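October 17, 2025
By Iara Herrera

I have now read 11 articles about how to reheat leftovers properly, and I would like to report that my rice is still a brick. A thread.

Let's start with the rice. Every article says "sprinkle with a little water." How little? One writer says a tablespoon. Another says "a splash," like we're all on a cooking show. I have tried both. The tablespoon gave me warm gravel and the splash gave me soup.

What finally worked was an ice cube on top and a plate over the bowl. Mirta Sosa told me this in June and I ignored her for the whole summer, because it sounded like something you'd hear from a man selling a mattress. Sorry, Mirta.
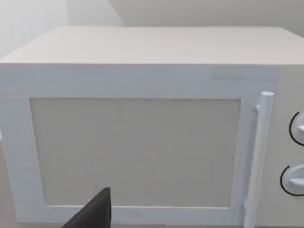
Pizza goes in a dry skillet with a lid, medium heat, 4 minutes. I know you don't want to wash a skillet. I don't want to wash one either. But the alternative is a slice that bends like a wet sock and then, while you're answering one email, turns into a roof tile. The big white box with the nice flat top is great at many things, and one of them is being a shelf for the pizza while you look for the skillet lid. Crust is beyond it. Let it go.

Fried chicken: oven, on a rack, 375. If you don't own a rack, crumple some foil into a snake and set the chicken on the snake. Dardo Salinas says this is undignified. Dardo eats his cold over the sink, so I'm not taking notes.

Soup is the easy one, and people still ruin it by going full power. The outside boils, the middle stays at fridge temperature, and a noodle leaves the bowl at speed. Half power, stir, half power again. Boring! Works every time.

Fish. Look, if you work in an office, no. If you're home alone, low oven, covered, and open a window. I once reheated salmon at my old job in Badton and was introduced to new hires as "the salmon one" until the day I quit.
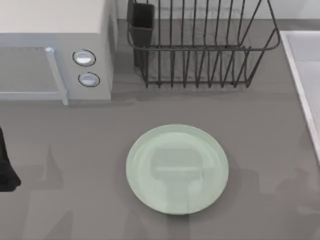 Can you reheat the same leftovers twice? It's better not to, so take out only what you're going to eat and leave the rest in the fridge. The big tub of chili does not need to travel back and forth like a kid with divorced parents.

Pasta with red sauce is better the next day and I will not be debating this. Pasta with cream sauce separates into oil and regret. A spoonful of milk and low heat will bring most of it back. Stir more than you think you should.

Fries: a hot skillet or the trash. Those are the options. Facundo Jara wants me to mention his air fryer. I've mentioned it, Facundo.

My post about cold lasagna got 199 replies and most of them were people telling me to eat it cold. I do eat it cold. I'm asking about the times when there are guests.

Next up is what to do with half an onion. Mine's in a sandwich bag and the butter already tastes like it.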